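**Host gift customs: what do you bring to dinner abroad?**

**stijn_j**
I'm moving to Pekbridge in September and have already been invited to dinner by a coworker's family. Where I grew up you bring a bottle of wine and that's the end of it. A colleague told me that here wine can come across as saying the host didn't buy enough. Is that true? What do people bring?

Stijn Jacobs

**marlow27**
I've lived in Pekbridge for 27 years and have never heard that about wine. Bring wine. If they don't drink, bring something sweet from the De Graaf bakery by the station.

**S. Fikre**
It depends on the family. Older people in the hill part of town do think of wine as the host's job. My neighbors would thank you and put it in a cupboard. Coffee beans are safe with almost everyone. I grew up with coffee as the standard gift, so I may be biased, but I have not had it go wrong here.

Also, don't be surprised if they don't open a wrapped gift in front of you. My first year I thought I had offended someone. They just open things later.

Selamawit

**marlow27**
I live in the hill part of town. We open wine at the table.

**S. Fikre**
Then your street is different from mine. I can only go by the houses I've eaten in.

**tollgate**
Ustbridge person here, one valley over. With us you never bring an even number of anything to a house, so five pastries or seven. My wife's family in Pekbridge finds this ridiculous. You won't get in trouble for bringing six there, but if you ever come over to our side, keep it in mind.

Shoes off at the door in both places.

**stijn_j**
Thanks. Shoes I would have gotten wrong. What about price? I was looking at a glass bowl from Jotex but I don't want it to look like too much.

**kettle_on**
Skip the bowl. If you give a household item, they'll feel they have to give you one when they come to your place, and then it goes back and forth for years. My sister and her landlady are still doing it. Food gets eaten and the matter is closed.

**tollgate**
I disagree with that. A household gift is fine for a first visit to a new home. For an ordinary dinner, food.

**marlow27**
Agree with kettle_on on the bowl. Leave the receipt out of the bag too, some people take it as a hint.

**stijn_j**
It's an ordinary dinner, they've lived there for ages. So coffee or pastries, seven if I want to be careful, shoes off. Does it matter when I arrive? The invitation says 6:30.

**S. Fikre**
6:30 means 6:40. Before 6:30 is worse than 6:50. And when they offer seconds, the first "no, thank you" is treated as politeness and they will ask again. If you mean no, say it twice.

**marlow27**
Here I agree with Selamawit completely. Eat a light lunch.

**kettle_on**
One more for the list. If they invite you to stay over after a late dinner, breakfast is informal and guests are expected to help themselves. Bread, butter and jam get left out, and waiting to be served makes the host nervous. Just start.

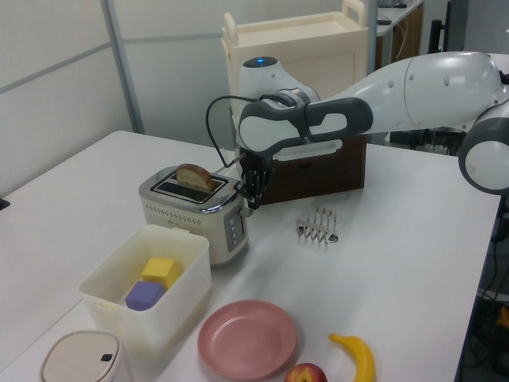

And send a short message the next day to say thank you. A text is enough, it doesn't have to be a card.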